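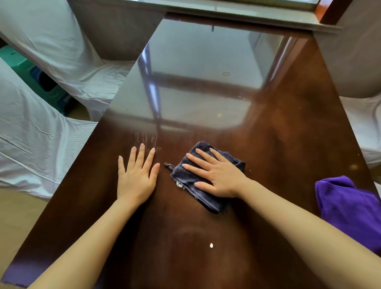

**Skadow, November**

Progress report to the Hurnico Fund: reading groups and lending collection, second period

The grant was used in this period for three things: buying book sets, running the groups and starting the readers' guide to classic fiction.

**Reading groups**

Both groups now meet on a Tuesday, one at 2 and one in the evening. The afternoon group finished *Persuasion* and went on to *The Tenant of Wildfell Hall*, which took two sessions longer than planned. The evening group read *North and South* and asked for more Gaskell, so *Wives and Daughters* has been moved forward from spring. Members read at very different speeds, and we now set chapters for each session – this has helped with attendance towards the end of the longer books.

**Lending collection**

The collection stands at 956 volumes. We bought 11 sets from Ankrah, mostly nineteenth-century novels in paperback. One set of *Villette* arrived in an edition that leaves the French passages untranslated. It has been sent back and the replacement is due before the end of the month. Large-print copies remain hard to find at a price we can afford.

**Readers' guide**

Roya Mazandarani has drafted the entries on Austen and the Brontës. Each gives a short account of the novel, a note on editions and a few points for discussion. The Hardy entries are behind schedule. Itex will print 2000 copies once the text is agreed, and their quote is unchanged from the first report.

**Spending**

Book purchases are within budget. Printing has not yet been charged. Postage went over slightly with the return to Ankrah, and we would like to cover this from the stationery line if the Fund agrees.

**Next period**

- Finish the Hardy entries and send the full guide for proofreading
- Choose the spring titles with both groups
- Check and relabel the older paperbacks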